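Slide 4 – Glare on pale work surfaces
Notes: Andri Rüegg, for the Skarumwood lighting day

Start with the layout: 2 fixtures, both 4000K. Pause before the next slide.
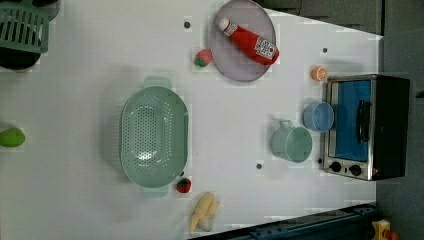
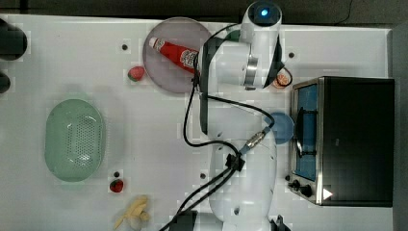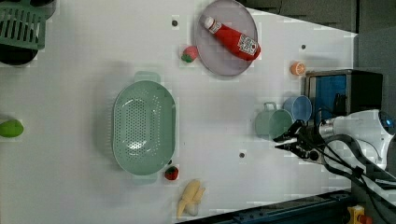 White tabletop, from overhead.

Task level over a counter is 225 lux at the back edge, 2000 directly under the lamp. Quote both – the mean hides the problem. Matte diffusers come next, then Ye-seo's dimmer curves. Skip slide 5 if short of time.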